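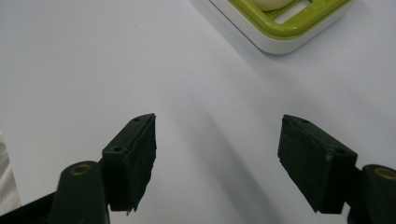
Re: [grippers] Spare pads, September order

Shalini Goel wrote:
> Are we buying pads by the pair or in the box of 50? Murov
> want an answer before they'll hold the price.

Hi Shalini, box of 50 please! Pairs cost us a fortune in freight last time. I've left $200 in the budget for spare fingers too, dark green again if they've got it (I'm not fussy about the colour). Could Yavuz check whether Erstead can do 3 sets?

Cheers,
Canan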